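Home | Guides | Set-up | Faults

Section 5: When an arm stalls mid-task
June - by the Triston bench blogger
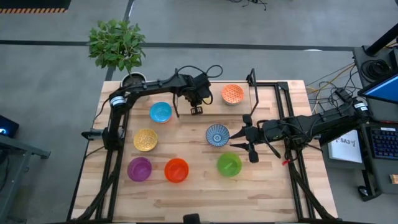
Both arms over the table, bowls set out.

My right arm froze on a bowl run last month - error 43, joint overload. I'd let a cable pull tight!

1. Hit the stop. Keep your hands out until both arms are still.
2. Cut the power and free the cable.
3. Wait 300 seconds, then restart at low speed.

Caution: don't push a stalled arm by hand.

Comments (2)
Pokholm: Same fault here, same fix.
Clolo: Mine shows 92?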